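整理术的生意经

先扔掉，再付钱买回来

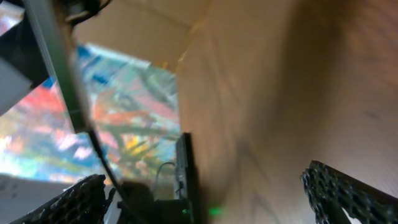 去年搬家的时候，我丢掉了一台面包机、两箱杂志和一条从来没有铺过的桌布。丢的时候确实痛快。三个月后我又买了一台面包机，比原来那台贵。

这件小事让我对“断舍离”三个字起了疑心。过去十来年，关于整理的书、课程、节目和上门服务一样接一样地冒出来，说法大同小异：你的焦虑来自东西太多，东西少了，心就静了。听起来很有道理，可我一直没有找到能让我信服的根据。

为了写这篇稿子，我报了一门线上整理课，牌子叫Rusby，学费1,871元，分4个单元，课件共51页。第一单元教人把衣服全部堆到床上，一件一件拿起来问自己“还喜欢吗”。我照做了，堆到晚上十一点，困得不行，只好把大半衣服原样塞回柜子，剩下的睡前推到了地上。助教在群里说这叫“整理阵痛”，是好现象。同样一件事，做成了是方法有效，没做成是你正在经历过程，这样的课程很难有差评。

第二单元开始谈收纳盒。讲师说尺寸不统一会造成“视觉噪音”，顺带推荐了一个叫Rutby的系列，抽屉用的、冰箱用的、放袜子的，各有各的规格。我把家里需要的算了一遍，得再买两百来块钱的盒子，才装得下我被劝着留下的那点东西。先劝人少买，再卖给人装东西的盒子，这中间的弯拐得相当自然，群里没有一个人提出异议。有位同学晒出了她的冰箱，鸡蛋从蛋托里倒进透明盒，盒上贴着标签，写着“鸡蛋”。底下一排点赞。

我跟Fikri Mandagi聊过这件事。他做了九年上门整理，现在改行卖二手家具，说话没什么顾忌。他告诉我，最舍得花钱的客户往往是同一批人，每年二月前后来一次，年货、礼盒、新衣服堆满了，请人清空，到了秋天又满了。“我走的时候他们都很感激，”他说，“我也知道明年还能见到他们。”我问他有没有客户真的从此变了个人，他想了一会儿，说有一个，是因为换了工作，不怎么在家了。

行业里的人当然不这么看。Urmas Vanags经营一家叫Lomness的整理咨询公司，他在电话里反复强调，整理的目的在于“重建人与物的关系”。我问怎么衡量关系重建好了，他说客户会有感觉。我又问有没有隔一年回访的数据，他说满意度非常高。满意度是在服务结束当天填的表，整理师还站在门口穿鞋，我想换了谁都会打高分。

我不是说房间乱着更好。东西找不到很烦人，我妈为了一把指甲钳能翻遍三个抽屉，翻到最后要发火。厨房台面清出来，做饭确实顺手。这些好处实实在在，也很朴素，上一辈人管它叫收拾屋子，不收费，也不用谁来颁证书。我怀疑的是后面加上去的那一层：把收拾屋子说成治疗，说成修行，说成人生重启的按钮。一旦这么说，屋子又乱起来的时候，人除了要收拾，还得顺带检讨自己。

还有一笔账很少有人算。东西扔出门并没有消失。课程里的“感谢它，然后放手”，放到哪里去是不讲的。我住的小区，旧衣回收箱常年塞不进去，袋子就摞在旁边，一下雨就成了一摊。我那条桌布大概也在其中。把自己的屋子腾空，再把满的那部分挪到公共的地方，总让我觉得不太好意思谈心灵的清净。

再说房子本身。讲师示范用的那套客厅，我目测比我整个家都大，沙发四面不靠墙，茶几上摆一枝枯枝。在这样的房子里东西当然显得少。我有个朋友一家四口，老人带孩子，住六十平方米，阳台上晾着衣服，衣服底下是滑板车，滑板车旁边是米。她也买过整理书，看到“每个房间只保留一种功能”那一页就合上了。她家的餐桌吃饭、写作业、熨衣服、包饺子，哪一种功能都舍不掉。跟她说问题出在执念太多，多少有点欺负人。

便宜一些的选择也有。有个叫Mägi的手机软件，每天提醒你丢一件东西，连续打卡满200天送一枚电子徽章。我用了九天。第一天丢过期药，第二天丢断了的充电线，到第六天我开始在屋里转圈找可以丢的东西，最后把一支还有水的圆珠笔扔进了垃圾桶，就为了不断签。第九天我把软件删了，没有算作当天的那一件。

课程倒是上完了，第四单元讲“维持”，内容是推荐进阶班。我没有续。衣柜恢复成了原先的样子，袜子放在鞋盒里，鞋盒是买鞋送的。新面包机搁在冰箱顶上，上个礼拜烤过一次，皮有点硬，中间还行。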